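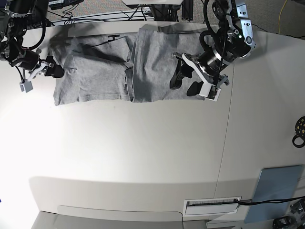 The care of everyday clothing has been a recurring subject of this journal, and the present entry concerns the folding of plain gray shirts. Garments of this kind make up the greater part of the household wardrobe, and the method applied to them determines how well the remaining drawers can be kept. A white table of generous size is the preferred surface. One half of the shirt is laid flat and the other is brought over it, so that the hem runs down the middle of the garment. At this stage creases remain in the lower layer, and they should be smoothed outward with the palm before any further fold is made. A small dark mark near the upper edge, of the sort resembling a letter H, provides a convenient point of reference when the shirt is turned.

The method followed here is adapted from a leaflet by Brunello Cattaneo, distributed with the Durnemau chest of drawers purchased in 2000. The leaflet recommends a finished width of one third of the drawer. In practice this proved too narrow for heavier cotton, and the present author has adopted a wider fold with satisfactory results. The sleeves are turned inward first. The collar is left undisturbed until the final step.

Heavier tops require separate treatment. They are folded lengthwise into a long rectangle, pressed lightly along the full length, and only then reduced to drawer size. Rolling was attempted for one season and has been discontinued, as the rolled items opened whenever the drawer was closed with any force.

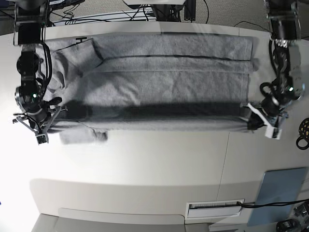 Storage is arranged by weight of fabric. The upper Durnemau drawer, 87 centimeters wide, holds shirts placed on edge. The lower drawer holds sweatshirts laid flat, with no more than four to a stack. Color has been disregarded as a principle of order, given that nearly everything in question is gray.

A linen spray sold under the name Dusta was used on the drawer linings throughout January. It left a faint scent of cedar and will be purchased again. The Bouchard dividers have been less successful. They are supplied in lengths of 70 centimeters and must be trimmed by hand, and the trimmed ends catch on knitted cuffs. Readers who have found a suitable replacement are invited to write.

The next entry will address fitted sheets.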